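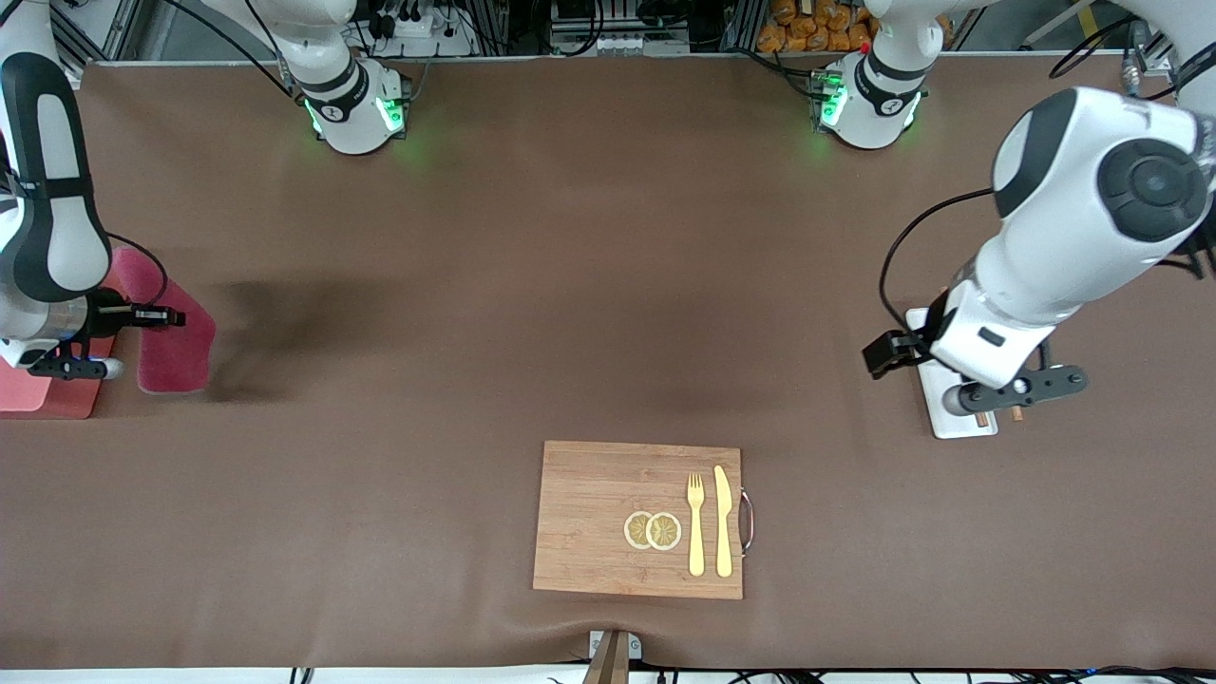
Attachment 1: camera view of the table, lemon board on the brown cloth.

Ticket: Table-setting routine stalls on the fork
Project: Brirnow
Opened by: Anel Joubert
Assigned to: Dwight Tremblay
Status: Open

Hi Dwight, me again, sorry! I know you closed my last one back in February and I swore I'd leave you alone, but the serving chore is driving me a little nuts and I'd love a second pair of eyes on it.

Quick recap. The task is called Winder in our list, and it's supposed to be the easy one. Bamboo board on the brown cloth, two lemon slices on it, gold fork and gold knife lying side by side to the right of the slices. Right arm holds the board still, left arm picks up the fork, sets it down on the pink mat, then goes back for the knife. My six-year-old does this every night while complaining about it, so you'd think two big white arms could manage.

What happens: the left gripper comes down over the fork, closes, and then just sits there. No lift. After a while the log says "grasp uncertain, waiting" and I have to stop it by hand. The knife goes fine if I skip the fork step. The lemon slices go fine too, which I did not see coming (I'd have bet money on the slippery thing being the problem).

What I've tried so far:

Restarted both controllers. No change.

Moved the fork farther from the knife. Helped once, then never again, so I'm not counting that as a fix.

Swapped in a plain steel fork from the break room. Same stall, and it took longer to get there.

Turned the closing force up to 42. It gripped, all right. It also dragged the cloth along with it and bunched everything up, so I put the setting back.

Reloaded the Prorine grasp model, the older one. It lifts the fork maybe half the time and drops it the other half, and I'd still call that progress.

Update, Sat 15 August

Came in for the morning because it was bugging me. I ran the dry version with the arms parked up and away from the board, then let the left one go down slowly while I watched the finger positions. I think it's touching the cutting board before it has really closed on the handle. The fork lies so flat that there's hardly anything to grab, and the contact check thinks the board is the fork. The knife handle is fatter, so it gets away with it. Does that sound right to you?

Reply from Dwight Tremblay

Sounds right. Look at contact_timeout, I bet it's still set to 900 from the Mahlangu folding task. Cloth needs the long wait, cutlery doesn't. Bring it way down and raise the approach height by 2 millimeters. Also try grabbing closer to the tines, the handle gets wider at the other end and the fingers may be riding up on it.

Reply from Anel Joubert

You were right about the timeout, it was 900, ugh. Changed that and the height. Now it lifts! It tips the fork sideways on the way over, though, and once it laid it down tines-first on the mat like it was planting a flag. I haven't tried the tines end yet, that's next.

My sister keeps asking when one of these is going to do her dishes and I never know what to tell her. Pick up one fork in good light from a spot it already knows, sure, on a good day. A sink full of forks under a greasy pan? I wouldn't hold my breath, and I really like these arms!

Leaving this open. If you get a minute, can you check whether the wrist angle is locked in the place step? I couldn't find where that lives in the new menu.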